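Murnen Community Help
Blogs and Contributors > Posting and moderation

Disclaimer line under my blog posts, can I change it?

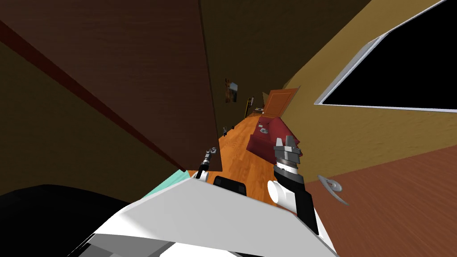

Can a contributor remove or rewrite the disclaimer which is placed at the top of each post?

The disclaimer is added by the site to all contributor posts, and only the editors can change its wording. You may write your own note under it, in the body of your post.

Posted by Endent, 06/10/2021

I explain my situation a little more. I write a small blog here since July, mostly on religious holidays and family life in my town. English is my third language, so please excuse if some sentence is heavy. Under the title of every post there is a text saying that the opinions are mine and that the site is not responsible. I do not disagree with this. But two readers wrote to me that they understood it as a warning, as if I had done something wrong. I looked in the settings, under Profile and under Post Options, and I did not find any place to edit it. I have also a second matter: when someone presses the report link, do I receive a message? One of my posts was hidden for 3 days and I learned it only from my cousin.

Callum Chisholm

The wording is fixed. It comes from the legal side and it is the same for every contributor, also for those who write each week. What you can do is to put one or two sentences at the start of your post, for example "I write here as a private person and these are my own views." Some readers find this friendlier, and it makes the standard text look less like a punishment.

For the report link: you do not receive a message at the moment when somebody presses it. A moderator must look first. If the post is hidden, a notice should go to the e-mail address in your contributor account. Please check that this address is the one which you really read. Many people applied for their blog with an old address and never changed it. To change it:

Open My Account, then Contributor Details.
Write the new address in both boxes.
Press Save, and then confirm from the message you receive. The link in this message works for 6 hours.

If the address is correct and still nothing came, write to the blogs desk and give the title of the post. They keep the moderation notes for 92 days, so do not wait too long.

MacAulay

same thing happened to me, mine was hidden for a week nearly. In my case the mail was in the spam folder. I don't know about the disclaimer, I never read it to be fair

Jemo

I would like to add something to the first reply, which is correct in general. The disclaimer is shorter on the mobile version, and there the report link stands directly beside it, without a space between. I believe that this is why your readers took it for a warning. I had the same complaint from my readers and I asked the blogs desk to put a line between the two. They answered after 7 working days that it is on their list. Perhaps if you write also, it will go faster.

One more thing: do not copy the official disclaimer into your own text. I did this once, and then it appeared twice and the post looked very strange.

Endent

Thank you to all. The address was indeed my old one from the university. I have changed it now and the confirmation arrived. I will write to the desk about the line.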